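Kleine Agentur, Kooperation mit Produktionsfirma: Wer tritt beim Kunden auf?
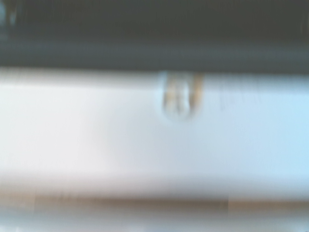

Oben dunkelgrau, darunter hell

Gefragt von Thoa Bạch

Hallo zusammen, ich leite seit dem Frühjahr eine kleine Agentur für Messeauftritte und Kundenevents, wir sind 9 Leute. Für die größeren Sachen fehlt uns alles, was mit Film und Animation zu tun hat, das haben wir bisher immer von Fall zu Fall eingekauft. Jetzt hat uns Janlow (Bewegtbild, etwas größer als wir, sitzen zwei Straßen weiter) eine feste Zusammenarbeit vorgeschlagen. Keine Fusion, keine Beteiligung, nur ein Rahmenvertrag und gemeinsame Pitches.

Ich find das erst mal super! Wir haben schon zweimal zusammen was gemacht, zuletzt eine Produkteinführung für Zemina, und die Leute dort sind wirklich angenehm. Mein Problem ist der Auftritt nach außen. Janlow möchte, dass wir auf allen Angeboten mit beiden Logos stehen und dass ihr Berater bei den Kundenterminen immer dabei ist. Mein Bauch sagt: Dann gehört mir der Kunde irgendwann nur noch halb. Außerdem weiß ich nicht, wer dann die Rechnung schreibt. Wie habt ihr das gelöst? Und muss man so was groß per Pressemitteilung ankündigen oder reicht ein Satz auf der Website?

Danke schon mal, und bitte keine Anwaltswerbung per Direktnachricht, davon hatte ich nach meinem letzten Beitrag genug.

Kalevi Kauppinen

Ich hab so eine Konstruktion 3 Jahre lang mitgemacht, damals auf der Seite der Filmleute, kann dir also sagen, wie das von drüben aussieht. Die wollen mit an den Tisch, weil sie sonst Briefings aus zweiter Hand bekommen und dann nachts umschneiden dürfen. Das ist meistens gar kein Angriff auf deine Kundschaft. Trotzdem würde ich es schriftlich festhalten.

Bei uns lief es so: Wer den Kontakt mitgebracht hat, hat die Federführung. Der schreibt das Angebot, der schreibt die Rechnung, der andere rechnet intern ab. Das zweite Logo kam auf die Präsentation, aber nicht auf den Vertrag. Klingt kleinlich, hat uns aber viel Ärger erspart, als der Kunde Tedesco die Zahlung zurückhielt und erst mal klar sein musste, an wen er überhaupt zahlt.

Dazu eine Kundenschutzklausel, bei uns galt sie noch 2 Jahre nach Ende der Zusammenarbeit. Da steht drin, welche Kunden namentlich geschützt sind. Die Liste bitte pflegen! Unsere war nach kurzer Zeit veraltet, und genau über einen Neukunden, der da nicht draufstand, haben wir uns dann zerstritten. Was auch gern vergessen wird, sind die Rechte am Material. Wenn du später einen Ausschnitt für deine eigene Referenzseite brauchst, willst du dafür nicht jedes Mal anfragen müssen. Und klärt, wer die unbezahlten Pitches trägt. Wir haben halbe-halbe gemacht, auch wenn der Aufwand selten halbe-halbe war – irgendwann hört man auf zu rechnen.

Den Vertrag selbst würde ich trotzdem von jemandem durchsehen lassen, der das beruflich macht.

Si-woo Han

Pressemitteilung kannst du machen, liest halt keiner außerhalb der Branche. Wir haben bei unserer Kooperation mit Endotero eine an den Fachverteiler geschickt, ungefähr 100 Adressen, und zurück kam hauptsächlich Post von Anzeigenabteilungen. Ruf lieber deine wichtigsten Kunden vorher an. Die sind beleidigt, wenn sie es auf der Website lesen.

Natalina Testa

Logos sind doch egal, Hauptsache die Arbeit stimmt. Ich würde gleich fusionieren.

Kommentare

Agata Parisi: @Natalina, bei der ersten Ausschreibung sind die Logos dann plötzlich nicht mehr egal. Wir mussten mal ein komplettes Angebot neu einreichen, weil unklar war, ob wir Bietergemeinschaft oder Subunternehmer sind. Also Thoa, falls ihr öffentliche Auftraggeber habt, das unbedingt vorher klären.

Thoa Bạch: Danke euch! Das mit der Federführung schlage ich Janlow so vor. Öffentliche Auftraggeber haben wir noch keine, im November wollen wir aber bei einer Stadt mitbieten, den Hinweis nehme ich mit.

Kalevi Kauppinen: Viel Erfolg. Schreib mal, was sie zur Kundenliste gesagt haben.

Zuletzt aktualisiert: 23. August 2026

Kontakt | Impressum | Alle Beiträge © bei den jeweiligen Verfassern | Nach oben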